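Looking after the gripper on a kitchen cell
20 May 2019

The cell at Shehata's test kitchen in Lukuvthorpe consists of one arm, one two-finger gripper and a worktop. It handles tubs, lids, bowls and dry goods. The maintenance technician responsible for it describes the arm as the least demanding part. "The arm gets its service and otherwise I leave it alone. My hours go on the last 100 millimetres, the fingers and the camera behind them."

The gripper is a Kallex parallel unit fitted in November. The fingers are black and faced with a replaceable pad, which the technician treats as a consumable. A pad is inspected at the start of each shift and changed when the gripping edge has rounded enough to catch a fingernail, or at 188 hours of running, whichever comes first.

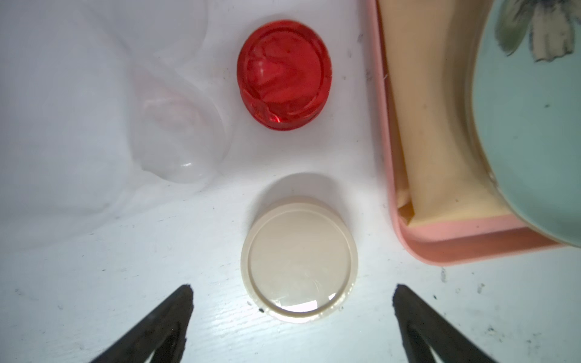
"Flat lids are what find a worn pad," the technician says. "A tub has a side wall and you can hold it with almost anything. With a lid on a worktop you have the height of the rim and no more. If the fingers come down high they close over the top of it, and if they come down low they drag on the surface and you get a following error on the wrist joint."

For that reason the height of the worktop is taught again after every pad change. The fingers are lowered at slow speed until contact is registered, the reading is stored, and the procedure is repeated at the four corners of the working area. The technician allows a spread of 2 millimetres between the corners. Anything greater and the worktop is levelled before the cell is released.

Closing force is set at 65 newtons for rigid items and reduced in the program for thin plastic. The technician would prefer fewer settings. "Every time somebody adds a product they add a force value. Half of them could be the same number. I go through the table now and then and merge what I can, and then I have to run all of those products again to prove it."

Cleaning takes up more of the week than adjustment. Dry goods leave dust and fragments, and these collect on the inner faces of the fingers, where they alter the closed position.
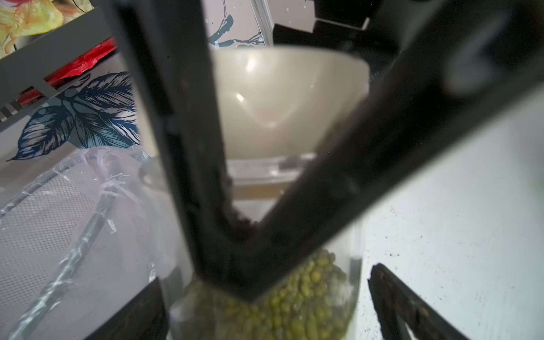

"The zero is taken with the fingers shut, so whatever is stuck between them becomes part of the zero. You can home the gripper on a crumb and it will report no fault at all. It then thinks it is closed when it is open by the thickness of the crumb, and every width it measures afterwards is wrong by the same amount."

The written procedure is to open the gripper fully, isolate it, brush both faces from the base towards the tip, wipe with a damp cloth, dry, and only then home. Compressed air is not permitted. It was used in the first weeks and carried dust past the wiper seal into the slide, and the slide had to be stripped and regreased.

The camera window is wiped with a separate cloth. A Trikness calibration plate is kept in a drawer beside the controller and is presented to the camera after any knock. The check passes or fails without further comment from the software, a point on which the technician has written to the supplier. "I would like to see the figure. A pass that is nearly a fail is something I want to know before the shift."

Spares held on site are four pads, one finger pair, one wiper seal and a wrist cable. The cable is the only item not yet used.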